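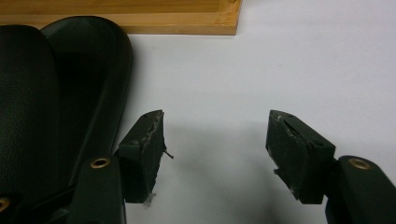 Bodenplatte fürs Gartenhaus: reichen Punktfundamente wirklich?

Hallo zusammen,
ich will im Herbst ein Gerätehaus aufstellen, Bausatz von Brekke, Bohlenstärke 40 mm. In der Anleitung steht, man könne es »auf jedem tragfähigen Untergrund« errichten. Was das heißen soll, verrät die Anleitung nicht. Der Verkäufer meinte, eine durchgehende Betonplatte sei übertrieben, ich solle Punktfundamente nehmen, und zufällig hatte er gleich Einschraubfundamente der Marke Ponenus im Angebot. Da werde ich misstrauisch.

Zum Boden: oben Mutterboden, darunter ziemlich zäher Lehm. Nach längerem Regen steht an der Stelle gern mal eine Pfütze, die erst nach Tagen weg ist. Gefälle nach Süden, auf die Länge des Hauses vielleicht eine Handbreit. Mit dem Betonmischer komme ich hin, mit dem Lkw nicht.

Drinnen stehen später der Rasenmäher, Fahrräder und eine Werkbank. Muss es die Platte sein, oder rede ich mir das nur ein? Und taugen diese Schraubdinger in Lehm etwas? Die Bewertungen dazu klingen alle, als hätte sie derselbe Mensch geschrieben.

Salamatu Fiadzo

lehmgrube_west

Die Skepsis beim Verkäufer ist berechtigt, bei der Platte wäre ich aber genauso skeptisch. Viele gießen 10 cm Beton direkt auf den abgezogenen Lehm, legen eine Baustahlmatte rein, die am Ende ganz unten auf der Erde liegt, und wundern sich nach dem zweiten Winter über den Riss quer durch. Lehm hält Wasser, das Wasser friert, der Boden hebt sich. Und er hebt sich selten überall gleich.

Wenn Platte, dann so: Mutterboden komplett runter, danach weiter ausheben, bis genug Platz für eine ordentliche Schotterschicht ist. Frostschutzkies oder Schotter lagenweise einbauen und jede Lage für sich abrütteln. Wer alles auf einmal reinkippt und einmal drüberfährt, hat oben eine feste Kruste und unten lockeres Zeug. Folie drauf, Matte auf Abstandhalter, Schalung abstreben. Die Platte höchstens so groß wie das Haus, sonst läuft das Regenwasser von der Wand auf den Überstand und steht an der untersten Bohle.

Dein Pfützenproblem löst der Beton allerdings nicht. Das Wasser braucht einen Weg nach draußen, sonst baust du eine Wanne aus Lehm und füllst sie mit Kies. Bei deinem Gefälle würde ich auf der Talseite ein Drainrohr rausführen, vorausgesetzt, es kann irgendwo hin. Zum Nachbarn darf es nicht.

Schraubfundamente: In Lehm lassen sie sich meist gut eindrehen, solange keine Steine kommen. Entscheidend ist, ob sie unter die Frosttiefe reichen, üblich sind bei uns etwa 80 cm. Lass dir die Länge zeigen und frag, welche Last pro Stück zugesagt ist, und zwar für welchen Boden. Steht da nur eine Zahl ohne Bodenart, würde ich nichts drauf geben. Unter den Boden muss dann außerdem eine vernünftige Balkenlage, die in vielen Bausätzen gar nicht dabei ist.

Hobby-Polier

Alles viel zu kompliziert. Ich habe Gehwegplatten in Splitt gelegt, Haus drauf, fertig. Steht seit 6 Jahren. Eine Tür klemmt im Winter, aber das liegt am Holz.

rudness_garten

Die Tür, die nur im Winter klemmt, würde mir zu denken geben. Holz quillt ja eher, wenn es feucht ist, und das kann auch im Sommer passieren. Leg mal eine Wasserwaage auf die Schwelle, einmal im Januar und einmal im Juli.

Zur eigentlichen Frage: Ich habe beides gemacht. Hinten im Garten betonierte Punktfundamente im KG-Rohr, vorne eine Platte. Für Räder und Mäher ist die Platte angenehmer, man fährt ebenerdig rein. Dafür war es eine elende Schlepperei, 100 Säcke Fertigbeton, weil ich mir das Mischen sparen wollte. Würde ich nicht noch mal machen, mit Kies und Zement ist es deutlich billiger.

Und bevor du gräbst: beim Bauamt anrufen. »Gerätehäuser sind genehmigungsfrei« liest man überall, die Grenzen sind aber je nach Bundesland verschieden, und im Bebauungsplan kann noch mal etwas anderes stehen.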